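Bodwood Boarders' Trunk

If you went away to school, you will remember your trunk long after you have forgotten your Latin. We have been building ours for boarding houses since the old Kaltetti works closed, and Santeri Kemppainen still cuts every lid to the pattern he learned there as an apprentice – a lovely thing to watch, if you ever call in on a Monday.

The Bodwood holds 137 litres and comes with three brass catches, a lift-out tray for socks and letters, and a name panel we paint by hand in your house colour.

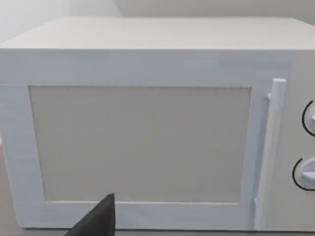
White microwave, front view.

Jawad Qureshi looks after school orders, and he is always happy to chat about dormitory sizes, odd staircases and how many coats will honestly fit. Please get in touch by August if you need yours for the new term, as the painting does take a while. Spare trays and catches are kept on the shelf all year, and we can usually match the older Leinonen fittings too.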